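Celebrity Journalism: Reading the Gossip Item
Week 4 handout: The Soft Launch, the Hard Launch and the Unnamed Source

Reading before class: the Jastimley packet, items 1 to 6. Bring it on paper. Seminar leader this week is Heledd Kneath, who has read far more of this stuff than I have and is less ashamed of it. 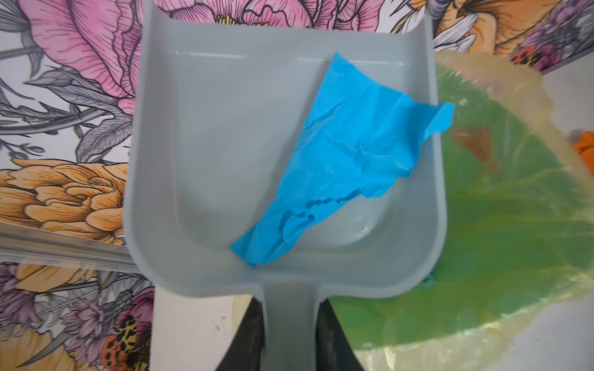
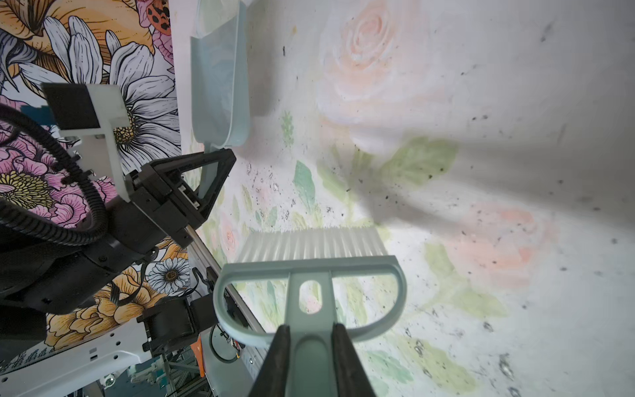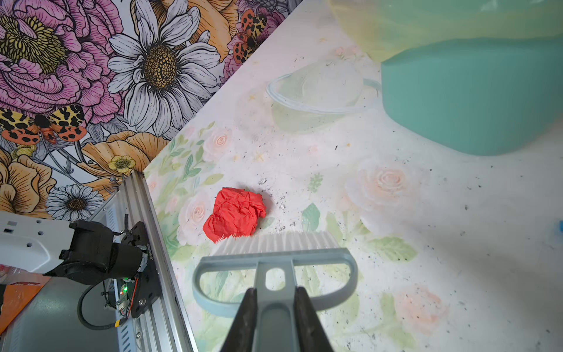 Dustpan with blue paper towel; hand brush on a floral sheet; hand brush and red paper.

1. Where we left off

Last week we looked at the breakup item and its three stock phrases (amicable, busy schedules, remain close friends). Most of you found all three in a single sentence of the Prydderch statement. Two of you found a fourth, "mutual respect," and I'm told there was an argument about it in the hallway. Good.

This week we go to the other end of the story, when two famous people are seen to be together and somebody has to write it up with no facts.

2. Terms you need

Soft launch. A new partner appears in a post without a face or a name. An elbow will do. So will a second coffee cup. The post makes no claim, and that leaves every claim to the reader.

Hard launch. Face, name, often a red carpet. Once it happens, the gossip item loses most of its engine and has to start looking for a ring.

Source close to. A person who may be a publicist, a friend, a publicist who is a friend, or the reporter's own hunch wearing a hat. Treat "insider," "pal" and "onlooker" as separate animals. An onlooker only has to have been in the restaurant.

Canoodling. No settled meaning. Berwyn Owen's glossary in the packet gives it half a page and gives up. In print it covers everything from a kiss to sharing a menu.

Non-denial. "We don't comment on our clients' private lives." Compare with a denial, which contains the word no.

3. The case: Trevor and Gwilliam

Our running example is the romance of Emrys Trevor and Nia Gwilliam, co-stars of the detective series Drivine. The timeline is short and I want you to know it cold.

First, a May post from Gwilliam: a restaurant table, two forks, the caption "finally." No tag.

Second, the Ondis site runs a 234-word item under the headline "Nia's Mystery Man." Read it with a pencil. Underline what the reporter could have known from the post alone, then look at what's left over. What's left over is the adverb "giddily" and a source.

Third, Trevor likes the post, unlikes it, and likes it again. Ondis files a second item on this, longer than the first.

Fourth, Ffion Trevor, his sister, replies to a fan with a zipped-mouth emoji. By that evening she has been promoted to "family insider." She later said in a podcast interview that she was on a bus at the time and had been answering a different question.

Fifth, the joint interview dated July 31, 2019, in which they confirm everything and say almost nothing. It runs 2151 words, a large share of them about the dog.

4. Points for discussion

Look at who gets to be the subject of the sentence. In the early items Gwilliam steps out, shows off, sparks rumors. Trevor is "linked to." He does nothing for three items in a row, grammatically speaking, which is quite a feat for a man who does his own stunts. After the interview this flips and he starts to "gush."

Look at tense as well. Gossip likes the present perfect ("has been spending time with") because it can't be pinned to a night. When a reporter does commit to a simple past, check for a photograph. There usually is one, and it was usually bought.

Then there's the reader. I used to teach that fans were fooled by this material. Heledd talked me out of it over one long lunch. Her view is that regular readers know perfectly well how thin it is, and enjoy doing the detective work themselves — matching wallpaper, comparing watches, dating a sunburn. The item gives them just enough to be getting on with. I still think some of them are fooled, but I've stopped saying so in the lecture.

5. Exercise

Write a soft-launch item of no more than 125 words from a single social media post. The post will be handed out in class and will contain no person. You may quote one source. You may use "giddily" once, and I will be counting.

Then swap with a neighbor and rewrite theirs using only what the post supports. Bring both versions next week. The second will be shorter. Last year's shortest was five words and one of them was "fork."

6. Essay reminder

The midterm essay is 1000 words on one couple, one outlet and one month of coverage. Clear your couple with Heledd first. Trevor and Gwilliam are off limits, as is anyone you are personally dating. Footnote your emojis.

Next week: the feud, and how to have one without meeting.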